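The Patience Business

Consuelo Lozano has been teaching a robot to put memory into a desktop computer since October, and she would like you to know that she could do it herself in 13 seconds. At Verkis, where she works, people drive the arms by remote control, over and over, and software is supposed to learn the job from the recordings. The company has 765 of them so far. Its pitch to customers says the arms learn "the way an apprentice does." I have met apprentices. Most get the idea by lunch.

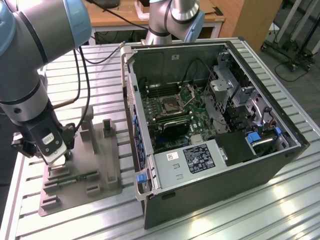 Why not just program the arm the old way?

Because old-style programs want every part in the same spot every time, and repair work rarely offers that. Showing the arm many slightly different attempts is meant to teach it to cope.

Meant to is doing a lot of work there. Verkis pays for up to 800 attempts per task, and a new model of computer can send the team back to the start. Lozano throws out the bad runs herself – a shaky hand on the controls, she says, gets learned as faithfully as a steady one.

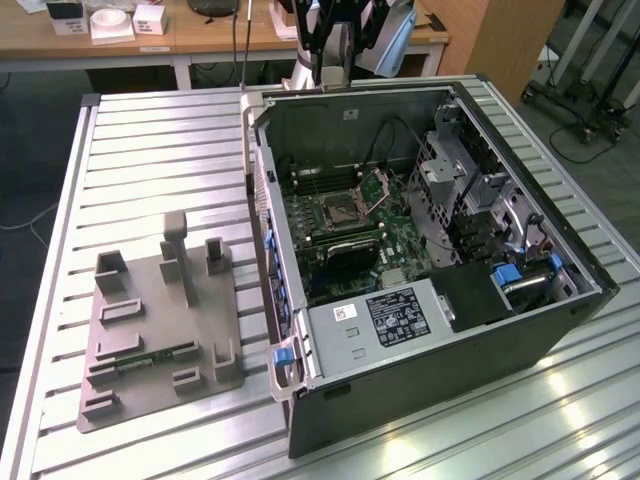

A rival, Vellmont, claims it needs far fewer attempts, but it wouldn't let me watch any. Verkis did, on a Friday afternoon, and I give it credit for that. With Lozano driving, the work was slow and careful. With the software in charge, I saw 4 tries and two I would have paid for. She wrote down the other two and set up for the next run.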